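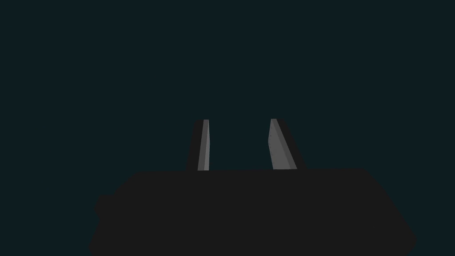
CHAPTER 4
Water in the Soil

Print this chapter | E-mail this chapter

When rain falls on a field, only a part of it stays where the plants can use it. Some water runs over the surface to the nearest ditch. Some goes down quickly, below the roots, and later it reaches the groundwater. The rest is held in the small spaces between the soil grains. In this chapter we study this third part, which decides if a crop can live through a dry month.

We begin with a case from the valley of the river Man. Two farmers near the village of Lakau planted the same beans in the same week of spring. Their fields lie on the two sides of one road and receive the same rain. In October the first farmer had a good harvest, and the second had almost nothing. The second farmer believed that his seed was bad. Graham Bickerstaff, who was then teaching at the farm school in Zivmont, took a spade and dug a hole in each field. In the first he found a dark loam that kept its shape when he pressed it in his hand. In the second, under a thin layer of loam, he found coarse sand.

4.1 Pores and grains

Soil is made of solid grains, and between the grains are open spaces called pores. The pores contain air, water, or both. In sand the grains are large and so are the pores. Water passes through them easily and does not remain long. In clay the grains are extremely small, and the pores also. Clay can hold a lot of water, but it holds a large share of it so strongly that roots cannot pull it out. Loam is a mixture of sand, silt and clay, and for most garden and field crops it is the most comfortable soil.

Three terms will be needed in the whole chapter:

Saturation: all pores are full of water and there is almost no air.
Field capacity: the large pores have drained, and the small pores are still full.
Wilting point: the water that remains is held too strongly for the plant, and the leaves do not recover at night.

The water between field capacity and wilting point is called available water. Students often confuse it with the total water of the soil. A clay soil at wilting point still contains much water, although the plant in it is dying of thirst.

4.2 A simple measurement

The method of Tsz-kin Tseng needs only a kitchen scale and an oven. Take a sample of moist soil and weigh it. Dry it in the oven for 16 hours, let it cool, and weigh it again. The difference is the mass of the water that was lost. Divide this by the mass of the dry soil and you receive the water content by mass. Do not include the mass of the dish in either weight; this is the most usual mistake in our classes.

In section 4.3 we will use the results to plan the watering of a small plot with the Niller table, which is printed at the back of the book.

Shares: 16 | Comments: 2

Related chapters
Chapter 2: How Rocks Become Soil
Chapter 3: Air, Roots and Worms
Chapter 5: Salt in Dry Lands
Chapter 6: Ditches and Drains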